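Leltholm Bench Cell – Set-Up and Operating Guide

Section 4. Preparing and running a bagging session

4.1 Scope

This section applies to two-arm bench cells used for packing light consumer goods into open-top bags. It covers the checks required before power-on, the rules for operation, and the shutdown sequence. Calibration is covered in Section 6.

Revision 2, 14/02/2025. Prepared by Rostam Ebrahimi.

4.2 Before power-on

1. Confirm that the emergency stop is within reach of the operator's seat and has been released.
2. Check that both arm bases are tight against the front rail. Retighten to the value on the base label.
3. Move each arm by hand through its full range. Watch the cable for the whole movement. It must not catch on the base, the gripper or the other arm.
4. Check that nothing is resting on the electronics boards under the front rail.
5. Switch on the supply. Wait 13 seconds before sending any command.

CAUTION: Do not move the arms by hand after the supply is on. The joints hold position and the gears can be damaged.

4.3 Loading the table

1. Stand the bag upright with its mouth fully open. Paper bags should be pressed flat at the base first.
2. Place the items within reach of at least one arm. Mixed sizes are permitted.
3. Leave the space between the bag and the nearest arm clear enough for the wrist to turn.
4. Remove any item that is torn or leaking.

Note: Items may lie at any angle. Do not line them up unless the job sheet calls for it.

4.4 Operation

Keep hands outside the enclosure while either arm is enabled. Only one arm may be over the mouth of the bag at a time. The other arm may approach or grip an item on the table during this period, provided that it stays on its own side.

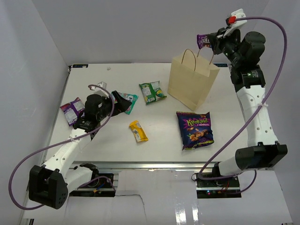
Can the operator reach in to straighten a fallen bag while the arms are paused?
Only after the emergency stop has been pressed. A software pause leaves the joints powered, and a queued command can restart motion without warning. Press the stop, correct the bag, withdraw, then release the stop and repeat the check in step 3 of 4.5.

4.5 Recovery after a stop

1. Clear any dropped item from the table.
2. Support the arm before opening a gripper that still holds an item.
3. Send both arms to the rest position, one after the other.
4. Record the stop in the cell log, with the cause if known.

CAUTION: If the same arm stops twice in one session, end the session and report it to Mieczysław Ostrowski at the Dumcombe site.

4.6 Shutdown and service interval

1. Send both arms to rest and wait for motion to end.
2. Switch off the supply – never pull the cable at the arm.
3. Inspect the gripper fingers for residue. Wipe with a dry cloth.

Replace the gripper fingers every 3,000 cycles. Replacement takes around 19 minutes per arm. See Section 7 for part numbers.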